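Duvet bunches up inside the cover after every wash

Posted in Laundry and Bedding

I have a queen duvet with a cotton cover. Every time I wash the cover and put it back on, the duvet slides down within two or three nights and I end up with a big lump at the foot and an empty flap of cover at the top. The cover has buttons at the bottom and no ties inside. I have tried shaking it out each morning, but it only helps until bedtime. Do I need a new cover, or is there a way to fix this one? I would like to spend less than $40.

Aarti Jaiswal

Measure both before you buy anything. Covers and inserts sold as the same size often don't match, and cotton shrinks. Mine was 9 inches wider than the duvet and no clip was going to hold that. If the cover is bigger, go up a size on the insert or take in one side seam.

If they do match, sew ties into the corners. Cut eight pieces of cotton tape, each 9 inches long. Turn the cover inside out and stitch one piece into each corner, catching the seam allowance so it doesn't show on the front. Stitch the others to the corners of the duvet. Sew through the bound edge only. If you go into the filled part, the down will work its way out through the needle holes. Tie bows so you can get them undone on wash day.

While the cover is off, check the label. Washing mine at 200 degrees was not an option on my machine anyway, but warm instead of hot stopped the shrinking.

Samarakoon

safety pins. worked for me for years, just don't forget them before you wash it

Mitov

I wouldn't use pins on down, they leave holes and one opened up on me in the night. The donut shaped clips are OK. Put them on the two top corners first and see if that's enough before you do the bottom. Also button the cover all the way, even the ones at the sides. I used to skip those and the duvet crept out.

Muted blue cloth and gray-green duvet on my bed at the moment, same ties for both covers I own.

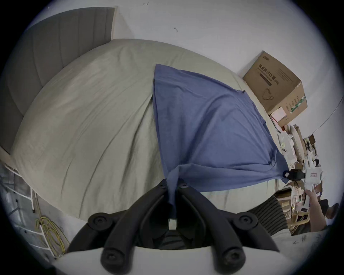
Bidura
Ties fixed it for me too, but I only did the top two corners and it still slides a little on one side. Going to add the bottom ones in December when I wash everything again.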